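Looking after the bin cell: gallery 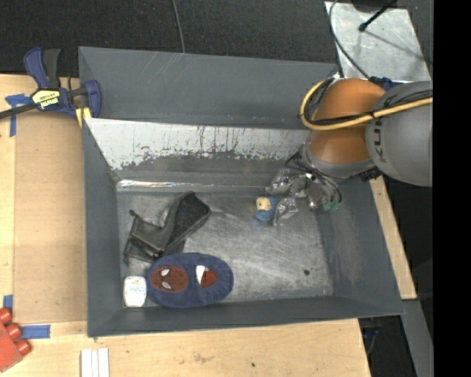

The arm down in the bin, with four items on the floor and the bar clamp on the upper-left corner.

Our picking cell in Irnley has one arm, one gripper and one bin on a wooden table. We call it Flonix. Ashraf Badawi looks after it, and this page collects his notes on how the cell is set up and what gets checked. It was last updated in July, when the cycle counter stood at 2,771 picks.

The notes below follow the order Ashraf works in, starting with the bin and ending at the stand. A full check takes him 34 minutes if nothing needs replacing.

The clamp
A blue and yellow bar clamp holds the bin at one corner. Snug is enough. If you squeeze the grip as hard as you can, the rim flexes and the bin ends up sitting a little crooked. Push the bin by hand afterward and see if it moves.

Tape on the table
Blue painter's tape. Ashraf replaces it when the ends start to lift. Press the new piece down before you pull up the old one, or you will lose your position and have to measure again.

Inside the bin
The pale finish on the far wall is scuffed and chipped along the bottom, and the floor is scratched with swirl marks. We leave the marks alone. Loose chips have to come out, so vacuum first and then wipe with a damp cloth. Do not use a scouring pad – it makes more swirls.

The gripper
Stop the arm and lock it out before putting a hand near the fingers. Wipe each finger on both sides and look for threads, which collect there after a run with fabric or plush items. Check the fasteners with the small torque driver in the Sandhu drawer. The fingers should close evenly. If one lags, write it in the log and leave the cell off.

The yellow cable
It loops over the orange housing and runs back along the gray link. The loop needs enough slack for the wrist to turn all the way in both directions. Jog the arm slowly through its range with the bin empty and watch the loop the whole time. Ashraf refitted it once this year, after 19 days of small faults that came and went.

The items
A toy figure, a navy plush mask, a small white container and a black fabric piece were in for this run. The full Triltetti set has 29 items, kept in a lidded tub under the bench. Anything torn goes in the repair box, and its number is crossed off the sheet.

The stand
Gray, with a thin black post. Check that it has not been bumped, then tighten the base by hand. Any change to its position means running calibration again before the next pick.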